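Notes for the talk on keeping a covers band going (Lisalow, July)

Start with the Asby gig. We had 17 songs ready and played nine. Explain why: two sets became one when the first band overran.

Money next. Put the 1,260 up on the board and split it: van, PA hire, rehearsal room, strings and sticks. Almost 300 of that was the room at Pyo. Pause for questions here, the room always gets questions.

Then rehearsals. Two hours, phones off, new songs first. Send the keys round the night before. Drummer gets the tempos as well. 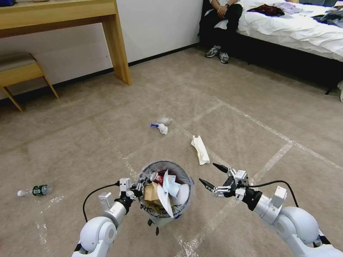 Mi-kyung Kang told me she would drop the new songs to the end, as singers need half an hour to warm up and the hard ones suffer. Read that out and ask for hands. I still put them first, but say we tried it her way at Sisitz and the set was fine.

Last part: finding a bass player. Advert wording, what to ask on the phone, one song to try together. Play the Woo-jin Jin demo, second verse only. Stop before the solo and hand out the set list sheets.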